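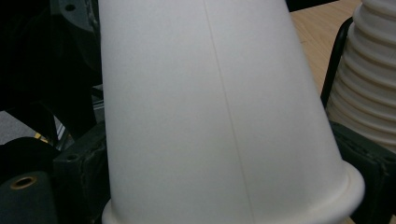

Fletville cafe drops throwaway cups for sit-in customers

Thursday, November 25, 2021
By Asif Pirzada

A cafe on Cunby Road will stop serving sit-in customers in paper cups from the start of December, and will charge extra for them on takeaway orders.

Rweyemamu, which has traded opposite the Fletville bus station for six years, said it was getting through 400 paper cups on an ordinary weekday. Half of those went to people who drank their tea or coffee at a table and left the cup behind.

Owner Mercy Rweyemamu said the cafe had moved to paper for everything when it reopened after the first lockdown, and had never moved back.

"It was meant to be for a few weeks," she said. "Customers were nervous about sharing mugs and so were we. Then it became the way we did things. I was tying up bin bags every night and they were nearly all cups."

The cafe has bought 200 china mugs, most of them from a hotel that was clearing out its breakfast room. A second-hand dishwasher has been fitted behind the counter where the cake fridge used to stand. The fridge has gone to the front window.

Anyone who wants a drink to take away can bring their own cup. Those who don't will pay 15p for a paper one, with the money going towards the cost of having them collected separately.

Paper cups cannot usually go in with ordinary paper and card at home. Most have a thin plastic lining to stop them leaking, and it has to be separated from the paper at a mill set up for the job. The cafe's used cups will be picked up once a week by Bresteo, a waste firm based on the Cunby industrial estate, which takes them in bulk to a plant that can do this.

Raghavendra Nadar, who runs the collections at Bresteo, said cups needed to be emptied and stacked before they went in the sack.

"Turn them upside down over the sink, let them drain, then stack them," he said. "A sack with half an inch of cold latte at the bottom is no good to us. Lids go in a different bag. Sleeves can go with your cardboard."

He said the firm now collects from 2 other businesses in Fletville and has room on the round for more.

Not all regulars are pleased. Victor Mollel, a bus driver who stops at the cafe most mornings, said he often sat down with his drink and then had to leave with it when his break was cut short.

"With a mug you can't do that," he said. "I'll have to make up my mind at the till."

Ms Rweyemamu said staff would tip a drink into a paper cup for anyone called away, and would not charge for it.

Cups already in the stockroom will be used up on takeaways. They are plain white, without the cafe's name on them, and she does not plan to have any printed. A smaller size for espresso will not be reordered.

The cafe will close at 2pm next Tuesday so that staff can move the shelving and put the mugs out. It opens again at its normal time the following day.

Businesses wanting to join the cup collection can leave their details at the counter.

Shares: 203
Comments: 5

jan_p
Good. The bin outside the bus station is full of these by 9 o'clock, though to be fair they aren't all from here.

Erasto Sang
Does my own flask count as bringing a cup? It holds more than a large. I don't mind paying for the extra.

Kettleside
15p on top of a tea that went up in September. I'll have one at home.

Mollie T
I had no idea about the plastic lining. I have been putting mine in with the newspapers for years.

Erasto Sang
Went in and asked. They fill the flask to the large mark and charge for a large. Fine by me.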